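Projects > Sultumetti > README

March 27, 2018, by Anneliese Hollmann

Filed under: Datasets, Tables & Clutter

# Sultumetti

Hi! This is my little collection of tabletop stuff, mostly plastic (bottles, cups, tubs, whatever was in the cupboard that week). I started it in November with 15 objects and it has crept up to 177, oops.

## What's in it

- 4 folders, one per table
- `names.csv`, with my own plain names for things
- `lellinau_old/`, the first try, kept for Yuen

See-through plastic is my favorite part. Pink and amber look great on a light tabletop, and they're a pain to label!

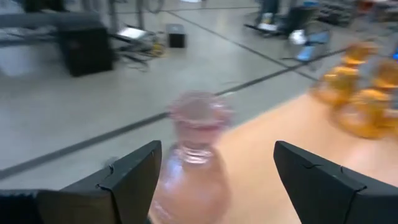
I label by color first and shape second, so a cup and a tub can end up next to each other in the list. If you spot a wrong name, fix it in `names.csv` and leave the Odard column alone, I'm still filling that in.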